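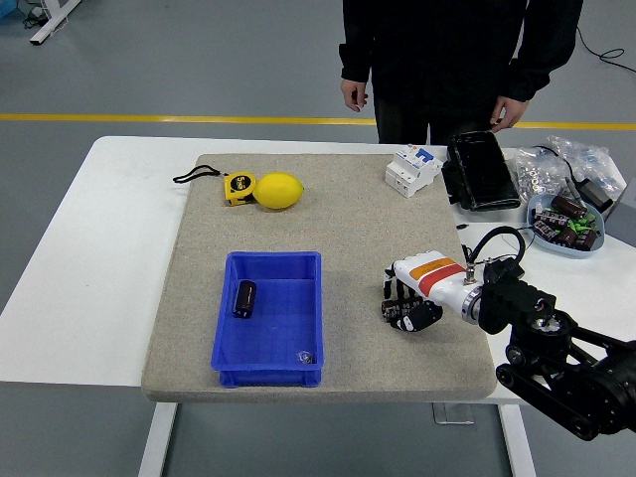

Table as it is now, blue bin half sorted

Best way to sort a mixed box of electrical bits? Capacitors, breaker, bags of hardware etc

Posted in: Workshop and storage
Asked by: irkcombe_shed

Right, quick one as I'm meant to be doing this tonight. Took on a load of bits from a house clearance in Irkcombe, all in together, no labels. Capacitors mainly, plus a circuit breaker (white, blue and red on the switch), little bags of metal hardware, a power adapter that goes to god knows what, a tape measure. Also a lemon, which is mine.

Have got a blue plastic bin on the mat and started putting things in. Brown capacitor with a light stripe has gone in there, and a small clear/silver thing I can't identify. The rest of the capacitors are still in the light blue dish on the right, mixed up with some green-topped bits. Bags are next to that.

What I want to know:

Do I sort by type or by size? Did it by size last time (screws) and could never find anything.

Is one open bin ok for capacitors or do they want seperate compartments? Worried about legs getting bent.

And is the breaker worth keeping? Don't know its history. Came loose in the box.

Budget is small. Saw a Skamar drawer unit but it's 50 quid and that feels a lot for stuff I got for nothing. Table has to be clear by teatime tomorrow, other people use it.

mossbank

Type first, always. Size only inside the type. So all capacitors together, then split those.

For capacitors go by what's printed on them, not what they look like. Two brown ones the same size can be completely different values. Read the voltage and the uF, write it on a bit of masking tape, stick it on the bag. If you can't read it put it in a "don't know" bag and be strict about it – mine gets emptied every July whether I've looked or not.

Open bin is fine for sorting into. Wouldn't store in it. Everything slides to one end when you pick it up and the legs catch on each other. Those cheap fishing tackle boxes with the movable dividers are much better and nowhere near 50.

One thing, if any are big ones out of a power supply or a motor, don't go poking both terminals with your fingers. They can hold a charge. Probably long gone if they've been in a box for years but check with a meter before handling. And never short one with a screwdriver like my old boss did, use a proper resistor.

Breaker: I wouldn't put a loose secondhand one back in a consumer unit. No way of knowing if it's been tripped a hundred times or dropped down the stairs. Recycle it, or keep it to take apart, they're quite interesting inside.

Leave the hardware in the clear bags for now. You can see what's in them, job done.

tinlid4000

just get the Rieger drawers. had mine 2 years no problems. chuck the adapter

gatepost_jen

Disagree about chucking the adapter! Read the label first. If it gives a voltage and a polarity it'll come in handy at some point, I've rescued a lamp and a radio that way. Tie the cord up with a bit of string and write on the plug what it puts out. If the label's gone then yes, small electricals bin at the tip.

On storage, I use Bellero takeaway tubs. They stack, lids stay on, and you can write on the lid. Not pretty. For the capacitors I'd do one tub for the brown ones and one for the green tops to begin with, then do the values another evening when you've got decent light and your reading glasses. Trying to do it all in one go is how mine ended up back in the same box, three times I think.

Tip for the mat – if it's got a bit of texture keep using it, small stuff doesn't roll off nearly so much as on a bare table. I put mine in rows along the back edge as I identify them and only bag up when a row is finished.

The tape measure wants to go on a hook and not in with any of this or you'll be hunting for it by the weekend.

Your clear/silver thing could be a fuse? Glass tube, metal ends? If so the rating is stamped on one of the ends, very tiny.

irkcombe_shed

Thanks all. Going with type first and the tackle box. Breaker's going to the tip. Will check the silver thing with a torch after tea, hadn't thought of a fuse. Keeping the adapter for now, will look for a label. Rieger drawers maybe at Christmas if somebody else is paying.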